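3.2 Placing a phone on a desk stand

The second group of tasks concerns small objects which people keep on the desk while they work. We asked 87 office workers to write down, during one week in August, where they put the telephone when they sat down. Most of them named a stand or a charging base, and only a few said that it lies flat beside the keyboard. Because of this answer the phone and the stand were treated as one pair in our study – the one is seldom used without the other.

A stand with a round base has a practical advantage: it has no corner which must be turned to the user, so only the direction of the phone matters. On the other hand, the base is small, and a phone which is put down away from its middle can tip over. Auer's earlier list of desk objects (the Trostis list, 181 entries) places such pairs under "resting objects", and we follow this name.

For the comparison we kept the table surface clear of papers, cups and pens, so that the position of the pair can be judged by itself. Figure 4 shows the phone at the black round base.
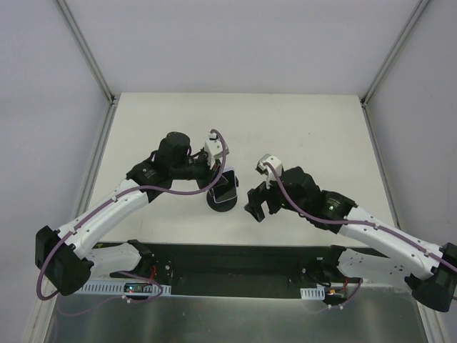
Figure 4. Smartphone and round stand base on the off-white tabletop.

3.3 Cups and saucers

The cup and the saucer are also a pair, but here the order is fixed, as the saucer must be put down first.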